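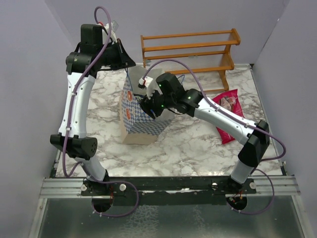 Figure 4. A patterned paper shopping bag with a plain tan band near its lower edge, standing at the center of a marble-patterned work surface.

4.2 The bag that stands up

The paper shopping bag has been treated in the packing literature mostly as a volume, and a forgiving one. It has a width, a depth and a height, and groceries are assumed to go into it until they no longer do. Our shop-floor diaries suggest that people who pack bags for a living hold a lower opinion of it. Of the 3,634 diary entries we coded, 124 concerned the bag itself, and almost none of these were complimentary. The complaint was seldom that the bag was too small. It was that the bag would not stay where it was put, or would not stay open, or had done both of these things beautifully until somebody picked up a jar.

We therefore distinguish between a bag's capacity, which is printed on the carton it ships in, and what we call its composure, which is not printed anywhere. Composure is the willingness of a bag to stand on its own base, with its mouth usable, while it is being packed. Figure 4 shows a bag standing on a flat, hard surface, the easiest case. A checkout belt is harder, a car seat harder still, and the kitchen counter of a person who is also cooking falls outside the scope of this paper.

Printed decoration deserves a brief word, as it took up more of our pilot interviews than we had planned. The bag in Figure 4 has a blue-and-white checkered pattern with orange circular motifs, and a plain band lower down. We had regarded print as a matter for the marketing department. Several packers, however, used it as a ruler. A row of checks is a regular interval, and a packer who has filled the same bag all through February learns which row the milk comes up to. Plain kraft bags gave no such help, and packers working with them tended to judge fill by lifting the bag and making a face. We did not code the faces, though Quezada has argued in project meetings that we should have.

The base is where composure is won or lost. A folded paper base has a memory of having been flat, and for the first few seconds after opening it would like to be flat again. Experienced packers deal with this in one of two ways. The first, which we call punching, consists of putting a fist inside the bag and pressing down into the corners. The second, which we call bribing, consists of placing one heavy, boring item in the bag at once (a bag of rice was the usual choice) and letting it argue with the base while the packer gets on with something else. Punching gives squarer corners. Bribing is faster, and it has the advantage that the rice had to go in anyway. Packers at the two Fesamer stores were punchers almost to a person, having been trained that way. At Brosto, where training amounted to an apron and a good-luck wish, bribing was the norm.

Once the base has settled, attention moves to the mouth. A mouth that folds inward costs the packer a hand, and packers have only the usual number. The common remedy is a cuff: the top edge is turned outward by a few fingers' width, which stiffens the rim and makes the bag look as if it has rolled up its sleeves. Cuffing shortens the bag, and packers who cuffed were more likely to finish with a baguette problem. We mention this because Alarcón's model, which otherwise anticipates much of our argument, treats the rim as rigid and the baguette as optional.

Order of packing follows from all this more loosely than the manuals would like. The standard advice - heavy things low, fragile things high, cold things together - was known to every packer we interviewed and was followed in full whenever the customer happened to put things down in that order. Otherwise it was negotiated. Eggs in particular led a wandering life, being set aside, moved, set aside again and finally placed on top with a small pat. The pat has no mechanical function that we could identify. It appears in the diaries of all four of our most experienced packers, and we have kept it in the coding scheme under "closing actions," next to straightening the handles.

A limitation should be noted. Composure as defined here is a property of the bag before and during packing, and our diaries go quiet once the bag leaves the counter. What happens between the counter and the kitchen was recorded only when a customer came back to describe it, and customers who come back to describe a bag are not a neutral sample. The Trondance delivery diaries, which Valentina Quezada is now coding, cover this stretch and contain a good deal of material on stairs. Section 4.3 turns to handles, where we have better data and rather less goodwill.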